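Ragnarsson hand-held gripper: five weeks with the demo collection tool
Reviewed by Adjoa Mahama
May 19, 2024

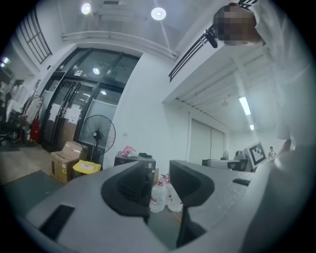
The Ragnarsson from its own camera, in the ground-floor room at Plivescombe. Ridged finger near the middle, taller black one to its right.

I have now used three hand-held grippers for recording demonstrations, and every one of them came with the same promise: pick it up, do the chore, and the arm will learn the chore. So I opened the Ragnarsson with my eyebrows already up. They have come down a little, but only a little.

The price I paid was $541, without the arm adapter. The adapter is extra, and you won't learn that from the product page unless you open the second tab. If you want to put the same fingers on a real arm, and I can't think why else you would buy this, count it as part of the cost.

The fingers

Let's start with what I like. The pads grip well. I ran it on mugs, folded cloth, screw-top jars and the thin plastic trays that defeat most things, and the trays were the surprise. The old Clivgate I have been using for two years creases them nearly every time. The Ragnarsson creased a few when I got careless and squeezed.

The ridges on the pad help with cloth. They also collect lint. By the end of the first week I was cleaning them with a toothbrush, and grip on smooth glass dropped off noticeably if I skipped it. The manual gives this one line.

Closing feel is fine. There is a bit of slack in the first part of the trigger travel, and two people who tried it both read that as "not closed yet" and pulled harder than they needed to. You get used to it. Whether your training data gets used to it is another matter – half my early recordings have a little double squeeze at every grasp, and the policy I trained on them learned the double squeeze too.

The camera

The view is very wide. You can see both fingers, the body of the tool across the bottom, and most of whatever room you are in, up to the ceiling lights. For tracking, that is a good thing. For looking at small parts between the fingertips it is less good, as they take up so little of the picture. I tried threading a cable through a clip and could not tell from the playback whether I had missed by a hair or by a lot.

A wide view also means it records people. Faces in my clips are pixelated, and I would plan for that step from day one if anyone else works near you. It takes time, and it is not in Ragnarsson's time estimates.

Tracking was mixed. I keep a square black-and-white marker on a panel in the room, and with it in view the path came out clean. With the tool pointed down at a table for long stretches, I lost runs. Out of 291 recordings, I threw away more than I'd like to admit, mostly from the tabletop sessions. The company says the markers are optional. In my experience they are optional the way a seat belt is optional.

Glass bothered it too. There is a big glass door in the room with the lights reflected in it, and slow sweeps past it gave me small jumps in the path. The Clivgate has the same trouble, so I won't hold that against Ragnarsson alone.

Weight and handling

It is a broad thing. After an hour my wrist knew about it. The Clivgate is smaller and I can hold it through a whole afternoon, which matters more than any spec when you have 3000 repetitions ahead of you. The housing is a plain matte gray and doesn't throw glare back at the lens, so full marks there.

Software

Drendden, the app that comes with it, is the weak part. Export works. Trimming works if you save first. The sync between finger width and video was off by a visible amount until the December update, according to the release notes, and mine still drifted on long takes. I now keep each take short and check the last few seconds before moving on. Support answered my first email in a day and my second not at all.

Should you buy it?

If you already own a Clivgate and your tasks are mugs and boxes, I don't see the case for it. If you handle cloth or thin plastic, the fingers are better and you will notice. I would wait for a fix to the sync drift, or at least ask to borrow one and record your longest task before paying.

Score: 3 out of 5. I'll run it again on the arm once the adapter shows up – it has been on back order since I placed the order – and add my results under this review.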